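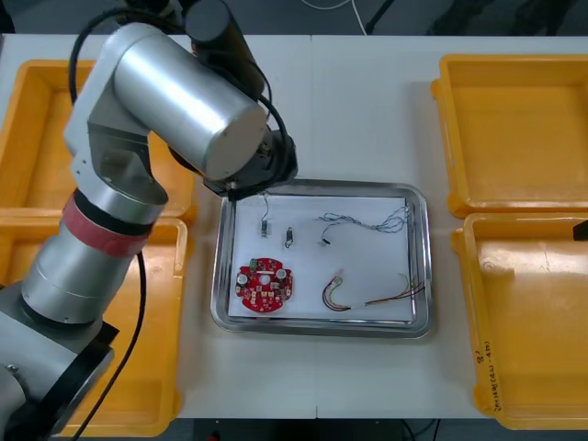 Chapter 7
Cleaning and Disinfection in the Catering Kitchen

Cleaning is the part of food hygiene that new entrants to the trade most often believe they already understand. Most have washed dishes at home, and many arrive with firm habits. The catering kitchen asks for something different, and this chapter sets out what that is. It begins with surfaces, as these are what food touches for most of its time in the building. A stainless steel tray set on a white table, for instance, presents two surfaces which must be treated separately: the tray is a food contact surface and is both cleaned and disinfected between tasks, while the table is included in the same routine only if food is placed on it directly. Students should be able to make this distinction for every item in their own training kitchen before moving on to Chapter 8.

7.1 Terms used in this chapter

Cleaning means the removal of food residue, grease and dirt. Disinfection means the reduction of bacteria to a safe level, by heat or by chemicals. A detergent cleans but does not disinfect. A disinfectant applied to a dirty surface will be largely wasted, as grease and food particles shield bacteria from it. A sanitiser combines the two functions and is suited to light soiling only.

The term contact time is used throughout. It refers to the period for which a disinfectant must remain on a surface in order to work, and it is always stated on the product label. Wiping a surface before the contact time has passed is the fault most commonly recorded by assessors.

7.2 Where dirt collects

Flat, open surfaces are seldom the problem. Residue gathers where a cloth passes over without reaching: under handles, around screw heads, behind taps and in the corners of containers. Plastic storage bins deserve particular attention. They are moulded in one piece and look simple to clean, yet the angle beneath the rim is easily missed, and a fine line of dirt can build up there over weeks of otherwise regular washing.

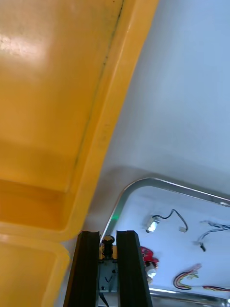 Bins and tubs should therefore be washed with a brush as well as a cloth, working along the rim first and then down the walls to the base. Raised dividers and stepped floors are brushed from both sides. The container is then rinsed, disinfected, and left upside down on a rack to air dry. Tea towels are not used for drying at any stage.

Scratched or cracked containers are withdrawn from use. Colour coding does not alter this rule, and a worn container may not be kept on for dry goods.

7.3 Case study: the Pleddale school kitchen

The central kitchen at Pleddale prepares 1,180 meals a day during term. Until a review one March, its cleaning schedule listed 90 items, each with a frequency but no method. Staff cleaned the same item in different ways, and storage containers did not appear on the list at all. The revised schedule lists 132 items and gives the method, the product and the person responsible for each. Containers are now checked at 3 p.m., before the evening delivery is put away.

Read the revised schedule in Appendix C, then prepare a similar one for a single work area in your own kitchen. Your schedule should cover equipment, containers, floors and waste points. Blank forms are provided on page 158.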